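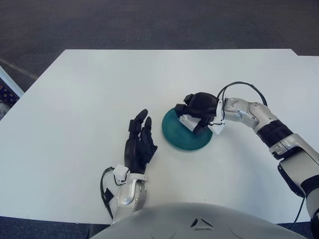

Heather Ruawai asked under my last post whether a written rule for an idle hand is overkill, given the e-stop is right there. Fair question, long answer, sorry in advance

The e-stop is for when things went wrong. The idle hand rule is for the other 4,000 grasps. At Tadport we log every near miss and the hand doing the work is almost never the one that clips somebody

So, our bench rules as they stand in April. Copy what you like

1. One object on the table per run. Mugs, tape, pens, your phone - off. If you need two objects that's a different task sheet

2. The hand with no job stays open and parked. No fists. A closed idle hand looks like it's holding something and people reach in to check. Guilty

3. Cables get a loop of slack at each wrist, then you run the arm to full reach by hand before power. Not after. Before

4. Speed cap is 300 mm/s whenever a person is inside the tape. Lachlan Kerslake wants it lower, I want it lower on the elbow only, we are still argueing

5. Nobody leans over the table to fix a bad grasp. Stop, say "stopped" out loud, wait for the other person to say it back, then reach

6. Bad grasp gets logged as a bad grasp. Don't nudge the object and call it good. We threw out 16 runs last month over this and it hurt

Re the formal standards - yes, read them, yes, do the risk assessment. These are on top of it. Ours is the Cosgrove template with a page added for hands bc the original only covers arms

Huia Doolan, yes I'll share the page, need to take the Winari stuff out frist

Rule 7 is in draft. It's about who is allowed to edit rules 1 to 6

ok back to the bench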